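July
By Rajeshwari Varma

Progress report to Drukwood on the tableware samples, second period

In this period our work was mainly on the color and the shape of the small bowl. As agreed in the spring, we dropped the two-part set and put the remaining hours into one simple form, round and without decoration. Parveen Sikder made the drawings and also kept contact with Takagi, who mixes the color for us.

The first color was too strong. In the shop light at Horkdale it looked almost orange, and we asked for a softer one. The second mix came after 20 days, a little later than planned, and this is the one we continue with. We call it "dusty pink" in our papers, but the name for the catalog is still open – please send your wishes before the texts are printed.

Of the budget for samples we have used 295 dollars out of 400. The rest is reserved for one more delivery from Takagi and for the boxes. We don't ask for additional money at this stage.

One point is behind schedule. The stacking test was not done, as the room at Skidum was occupied longer than we expected. Parveen has now a new date for it and will report separately. I would also like to repeat our question about the rim. It is plain at the moment, and a thicker rim would change the price.
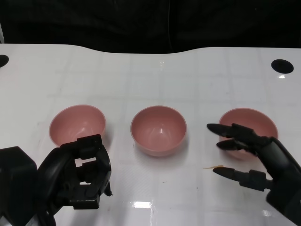
Fig. 3. Pink sample bowls in a row on the white table.

The table is shiny and gives some glare, so please judge the tone from the physical piece which we send by post. In the next period we will finish the stacking test, fix the rim and ask Takagi for a final price.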